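O chá das cinco, com sotaque de servomotor

A culpa é do Frans. Foi ele que apareceu na oficina numa noite de novembro com um caixote de cartão cheio de peças, pousou-o em cima da minha bancada (em cima do meu jantar, para ser exata) e disse: «Vamos fazer um braço que serve chá.» Eu ri-me. Dois dias depois estava a comprar rolamentos pela internet à uma da manhã.

Para quem não conhece a Ondside, é uma oficina partilhada num antigo armazém de tintas, com goteiras no canto das bicicletas e o melhor torno que já usei na vida. Paga-se uma quota, recebe-se uma chave e uma prateleira. A minha prateleira tem 60 centímetros e já transbordava antes disto tudo, por isso o braço passou o inverno inteiro debaixo da mesa do Frans Desmet, tapado com uma toalha de praia.

Eu faço móveis. Quer dizer, fazia móveis ao fim de semana, e sabia de eletrónica o suficiente para trocar um interruptor sem incendiar a casa. O Frans vem da manutenção de elevadores e tem aquela calma irritante de quem passou anos pendurado num poço. Entre os dois havia muita vontade e pouquíssima programação, e foi aí que entrou o Gerrit Van Wijk, que queria usar a nossa impressora 3D e cometeu o erro de perguntar o que estávamos a fazer.

Ao nosso braço chamámos Brornel. Era o que estava escrito no caixote original, não me perguntem o que vendia a empresa, e quando demos por isso já toda a gente dizia «o Brornel está outra vez preso» e não valia a pena mudar. A fonte de alimentação é de 24 volts, comprada em segunda mão, e a primeira versão da base era de contraplacado, feita por mim, lindíssima, com os cantos arredondados e três demãos de óleo. Durou uma semana! Flectia. Quando o braço se esticava, a ponta baixava tanto que o Gerrit lhe chamava a cana de pesca. Acabei por fazer outra em alumínio, feia como tudo, e aquilo nunca mais se mexeu. Ainda tenho a primeira em casa, com um vaso em cima.

Depois veio a questão da força. Um bule de barro não é um cubo de plástico, daqueles que se veem em todos os vídeos de principiantes. É redondo, escorrega, tem o peso todo em baixo e um bico que se lasca só de olharmos para ele. O primeiro que comprámos, numa feira de velharias, morreu numa quinta-feira à noite, esmagado com uma delicadeza extraordinária. Ouvimos um estalido, ficámos os três a olhar, e o Frans foi buscar a vassoura. Do segundo sobrou a tampa.

Foi então que aprendi a gostar de medir corrente. (Nunca pensei escrever esta frase.) O truque, se é que se pode chamar truque a uma coisa que nos levou seis semanas, é ler a corrente do motor da pinça enquanto ela fecha. Quando encosta a alguma coisa dura, a corrente sobe, e o programa manda parar. Se o limite for baixo demais, a pinça desiste ao primeiro atrito. Se for alto demais, lá vai outro bule. Andámos nisto noites a fio, com uma folha pautada colada à parede onde eu escrevia valores a lápis e o Gerrit os riscava a caneta. No fim ficou em 20 por cento do máximo, e eu fiz um círculo à volta do número e pus a data, Mar 6, 2021, porque me pareceu que merecia.

O programa chama-se Detura. Foi o Gerrit que o escreveu quase todo, e eu contribuí com um botão de paragem no ecrã, vermelho e enorme, do qual tenho um orgulho desproporcionado. Funciona por posições gravadas: levamos o braço à mão até ao sítio, carregamos numa tecla, ele decora. Nada de inteligência artificial, nada de visão. Se mudarmos o bule dois dedos para o lado, o braço vai com toda a convicção agarrar o ar onde o bule estava ontem. O Gerrit jura que um dia lhe põe olhos. Eu acho que primeiro devíamos arrumar os cabos.

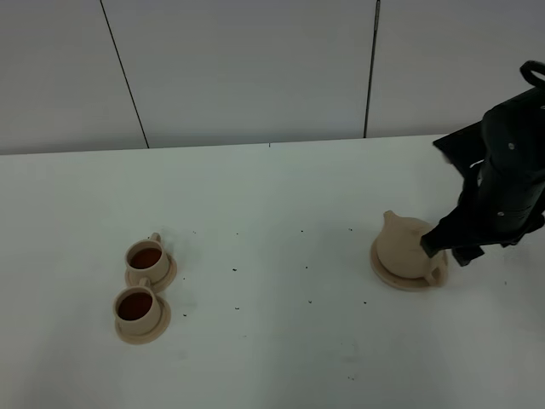

O chá, já agora, é preto e forte, que é como o Frans gosta e como eu aprendi a aturar. Experimentámos primeiro com arroz, depois com água da torneira, e só muito mais tarde com chá a sério. Com o arroz correu lindamente e ficámos todos convencidos. Com a água, o fio que cai do bico muda conforme o bule esvazia, e o braço, que inclinava sempre o mesmo, enchia uma chávena até à borda e deixava a seguinte com um golinho. O Gerrit acabou por gravar duas inclinações diferentes, uma para cada chávena. É uma solução de preguiçosos e estou muito contente com ela.

Perguntam-me muitas vezes quanto custou, e eu mudo de assunto. Menos do que umas férias, mais do que uma chaleira. As peças impressas saíram quase de graça, os motores não, e os parafusos, meu Deus, os parafusos! Há uma loja na rua de trás, a De Haan, onde já me cumprimentam pelo nome e onde comprei tantas caixinhas de M3 que uma vez me ofereceram um porta-chaves. Se fosse começar agora, gastava logo mais dinheiro nos rolamentos da base e poupava nos cabos bonitos, que não servem para nada além de ficarem bem nas fotografias.

E também me perguntam para que serve. Bom. Eu consigo servir um chá em dez segundos, com uma mão, a falar ao telefone. O Brornel leva 2 minutos e precisa de três adultos a suster a respiração. Mas às quintas já vem gente das outras bancadas ver, o rapaz das bicicletas traz bolachas, e fica-se ali à conversa até alguém se lembrar de que amanhã é dia de trabalho. Na semana passada o Frans chegou com outro caixote debaixo do braço. Ainda não o deixei abrir.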